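Measuring syringe

A measuring syringe is a needleless syringe used to draw up and deliver liquids by volume in kitchens, classrooms and craft rooms. It consists of a transparent barrel with printed graduation marks, a plunger ending in a flexible seal, and an open tip. Large types are used with cups and jugs, where a spoon would be too coarse.

Use

The liquid is first poured from a jug into a smaller cup. The plunger is pushed fully down, the tip is placed below the surface, and the plunger is drawn back slowly. Air trapped under the seal is expelled with the tip pointing up - a step often skipped with thin liquids. Volume is read at the edge of the seal nearest the tip, at eye level.
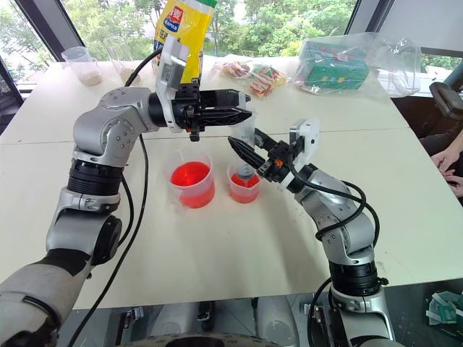
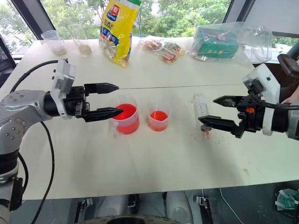
Colored water is the usual practice liquid, as the level shows clearly against the marks. Syrups and oils need a wider tip and a slower draw. If the tip rises above the surface, air enters and the reading is void.

Care

The barrel and plunger are taken apart, washed in warm water and dried separately. Strong food dyes can stain the seal. Printed marks wear off with scrubbing, and a barrel with unreadable marks should be replaced.

Naming

The Visalberg kitchen catalog lists the item as a "dosing syringe" under number 576. Baneo sells it as a "liquid measure" - the two are the same in form.

Last revised 6 November 2009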